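Week 7 – Inventory and reorder points (notes, not a substitute for the reading)

Read before class: Angelovski and Vilela, chapter on stock policy. The packet has the short version, skip the appendix unless you like proofs.

Recap from last time. Demand is how much customers want per week. Lead time is how long between placing an order and having the stuff on the shelf. People mix up lead time and review period every year on the quiz. Review period = how often you look. Lead time = how long you wait after you ask.

Running case is Kuster, the hardware distributor in Jonalholm. One warehouse, one main supplier (Vondus). We only care about one item for now, the hinge set.

Demand: 100 sets a week, pretty steady
Lead time from Vondus: 10 working days, so two weeks
Safety stock: 178 sets

Reorder point = demand during lead time + safety stock. So 200 + 178 = 378. When the count drops to 378 you order. Not when it hits zero, not when somebody notices.

Count means inventory position, by the way – on hand plus on order minus backorders. If you use on hand only, you order twice. Kuster did this in December and ended up with hinges in the hallway.

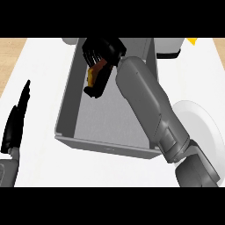
Where does the safety stock number come from? Two things feed it: how much demand bounces around, and how bad you feel about running out. First one you can measure. Second one is a management decision and usually gets made by accident. Milovan Pavlović's guest talk covered this, see his slides if you missed it.

Two-bin system. Oldest trick there is and still fine for cheap parts. Keep the stock in two bins. Use from the first. When it's empty, order, and start on the second. Second bin has to hold lead time demand plus safety stock, i.e. it IS the reorder point, just sitting there physically. No software, no counting.

Goes wrong when:
– people take from both bins at once
– demand grows and no one resizes the second bin
– the reorder card gets lost (very common)

Don't use it for expensive items or anything that expires.

Periodic review is different. You look every Friday, say, and order up to a target level. Needs more safety stock becuase you have to cover the review period as well as the lead time. Upside is you can combine orders to one supplier and save on freight. Sorov case on this next week.

Homework: redo the Kuster numbers with a lead time of three weeks, keep safety stock the same, then tell me in two sentences why keeping it the same is probaly wrong. Hand in to Amra Radonjić before class, paper or email both ok.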